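Lusatby Robotics Club – Frequently Asked Questions
Last updated 2026-04-28

Who can join?
Anyone aged 15 or older. You don't need to know how to program. New members start in February or at the beginning of the fall term.

What do members work on?
This year's project is Plimesgate, a table-clearing task. The arm has to pick up household things and put each one where it belongs. The table gets a plate, a mug, a basket, a bowl, bananas and a ketchup bottle, among other things. 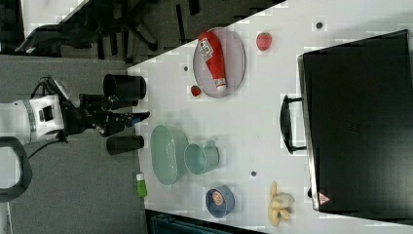 SESSIONS AND FEES

When do you meet?
Twice a week in the evening, two hours each time. Hường Vũ sends out the schedule.

What does it cost?
The fee is 170 per term, or 900 for a family membership that covers the whole year and all workshops. Ask Lilla Bodnár about reduced fees.

How many people share the arm?
Teams of 2. One runs the arm and the other keeps the log – then you switch.

Can I touch the gripper?
Yes, after the safety talk with Trygve Haugen. Keep your hands away from the fingers and linkages when the arm is powered. Tell him if you find a loose screw, and don't tighten it yourself. 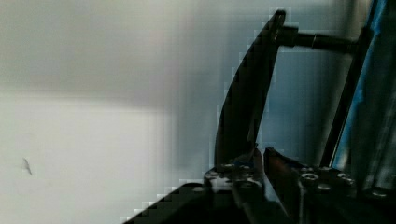
Gripper fingers and mounting screws, close up

Is there a competition?
We enter the Riken Cup each year. Teams are picked by Eilif Forsberg from the session logs, so fill yours in.

I missed a session. What now?
Read the log and come to the next one. Teodor Solheim can go over anything that isn't clear.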